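Keeping Hudent in shape (the simulated one)

6th December

A few of you asked what I do all day now that the two-armed Hudent has moved into the simulator, and whether a robot made of numbers needs looking after at all. Oh, it does! I spent most of September getting the cell set up and I've been tinkering with it ever since, so I've got plenty to say.

The cell runs on the Stuneden build, in the room we call Kauppinen. Every change starts with the arms in their home pose and both grippers open. I let the thing stand there for 2,000 steps with no commands going in and watch the joint readings. If a wrist creeps even a little, I stop and fix that first. Last month it was the left one, and I went through the controller gains, then the motor limits, then the gains again (I'd been so sure it was the gains) before I found a link mass that had been typed in with the decimal point in the wrong spot. It took me 4 tries to believe it.

After that come the fingers. The pads have their own friction setting, separate from the rest of the hand, and it gets wiped every time somebody exports the gripper model without ticking the right box. So I check it by hand. I run a close and an open on each side and compare the two curves. They should lie right on top of each other, and when they don't it's almost always that export.

Then I go around the views. I like to look out past the fingers and also from up behind the shoulders, with the arms in a few different places, since a link that's poking through its neighbor can look perfectly fine from one side and awful from the other. These are all from the same session.
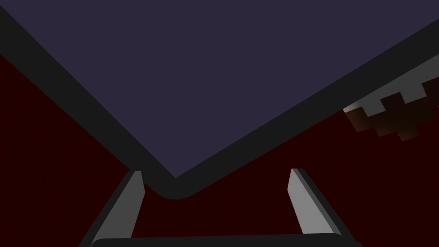
Down at finger level, gripper open.
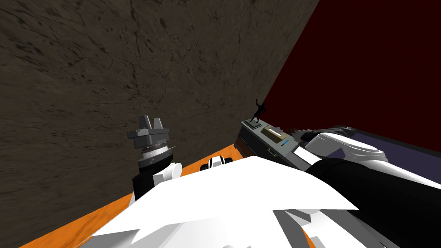
Over the torso, with the left gripper pointing straight up.
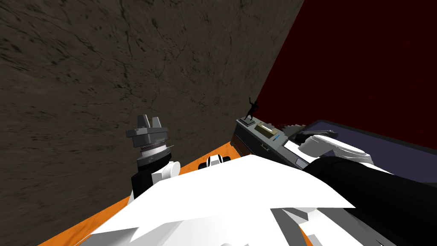 The right gripper over the near edge of the purple surface.
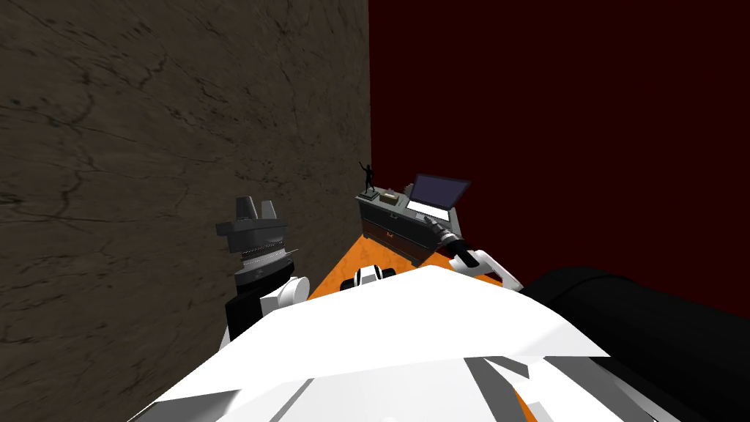 Right arm stretched out, its end just below the laptop.

The other chore is the reset. After each run everything should go back to its starting spot, arms included, and for a while the right arm was coming back with its last speed still stored. You'd press start and it would give a tiny kick - easy to miss, and terrible for whatever you were hoping to measure. We clear the velocities along with the positions now. I also keep a little log of the 9 settings most likely to drift between versions, and I read it against the live values before anyone books time in the cell. It's a plain text file in the Drustora shared folder, so please add to it if you spot something odd.

Next up is the collision shape on the wrist collars. The current one is a simple cylinder and a bit too generous, so the arm stops short when it works close to a wall. I've got a tighter version half done, and I want to see 5 clean resets in a row with it before it goes in for everybody. If you have runs planned, drop me a note first and I'll leave the old shape in place until you're finished.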